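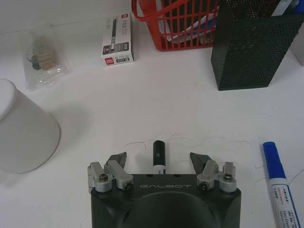

Novembro, sete da manhã

Dormi mal outra vez. Acordei às quatro com a ideia do caldo de peixe e já não consegui tirar da cabeça. Ontem, na prova do concurso em Illstead, o caldo ficou turvo, e o júri escreveu na folha uma palavra que tive de procurar no dicionário: “insosso”. Agora conheço a palavra muito bem.

Quero deixar escrito o que fiz, para não repetir. Pus as espinhas na água fria, como se deve, mas deixei ferver com força enquanto limpava os mexilhões. Foram 27 minutos de fogo alto, vi depois no relógio do forno. A minha avó teria desligado antes. Ela fazia o caldo com endro e um pouco de leite, e nunca olhava para um relógio, mas também nunca saía de perto da panela.

O segundo prato correu melhor. Fiz a truta curada com beterraba e um pão escuro muito fino, torrado na manteiga. Uma pessoa do júri comeu tudo, até as migalhas, e isso para mim vale mais do que a nota. Fiquei com 90 pontos na soma dos dois pratos e passo à segunda volta por pouco. O restaurante Jellarar ficou em primeiro lugar, com uma sopa de castanhas que cheirava tão bem que me deu vontade de mudar de equipa.

O prémio é de 3000 euros. Eu digo a toda a gente que não penso nisso, e penso nisso todos os dias. Com esse dinheiro podia pagar o forno novo e talvez um fim de semana em casa dos meus pais, que não vejo desde a primavera.

À tarde

Voltei do mercado. O peixe estava caro e o robalo tinha os olhos baços, de modo que comprei pescada. A senhora da banca corrigiu-me outra vez: eu digo “o pescada”. Depois de tantos anos neste país, ainda troco o género das coisas do mar. Com os legumes quase nunca me engano, não sei porquê.

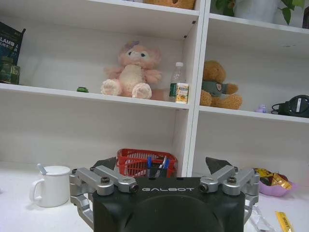 Comecei o caldo novo às três. Desta vez espinhas bem lavadas, alho-francês, um talo de aipo, pimenta em grão, e lume tão baixo que a superfície apenas tremia. Tirei a espuma com a colher e esperei. Coei por um pano e ficou claro, com uma cor de palha. Provei sem sal e já tinha gosto. Quase chorei, o que é uma coisa ridícula diante de uma panela.

A conta da Harju chegou também hoje, pelas facas e pela mandolina: número 3473, a pagar até ao fim do mês. A mandolina foi um erro, corto melhor com a faca. A faca pequena, pelo contrário, já a uso para tudo.

Para a segunda volta pedem um prato com um ingrediente da infância. Pensei nas bagas de zimbro, depois no arenque, depois em nada. No Nirnedgate, onde trabalho, o chefe aconselha o arenque – diz que é uma coisa minha e que se nota quando uma pessoa cozinha uma coisa sua. Tenho medo de que o júri ache o sabor forte demais. Podia servi-lo com maçã ácida e batata morna, e o caldo à parte, numa chávena.

Amanhã experimento com a maçã. Preciso também de comprar endro fresco e de telefonar à minha mãe, para perguntar quanto açúcar ela punha na salmoura.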